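Flola Opens Craft Sorting Room in Former Print Shop

Supply exchange Flola opened a sorting room on 3rd November, adding 900 square feet to its Viline Street site. Donated craft stock is separated by type into open bins and trays on wood-topped benches, then packed for classrooms - crayons, colored loops and wood strips make up most of the intake. The October intake was 696 items from 13 schools. Sorted lots leave every 3 days, said site manager Nesrin Şimşekoğlu.
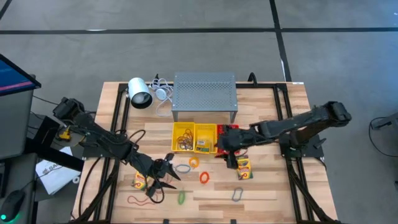
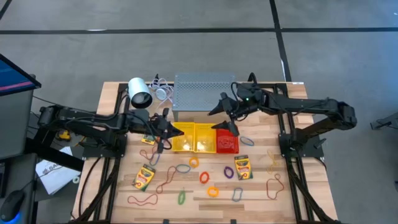
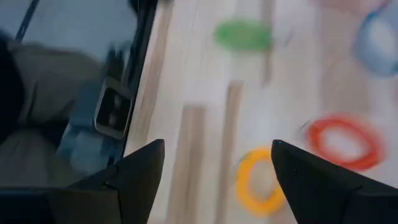
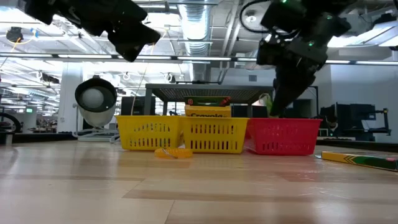 Where can schools drop off supplies?
At the Viline Street side door, weekdays before noon. Boxes should be closed and marked with the school name.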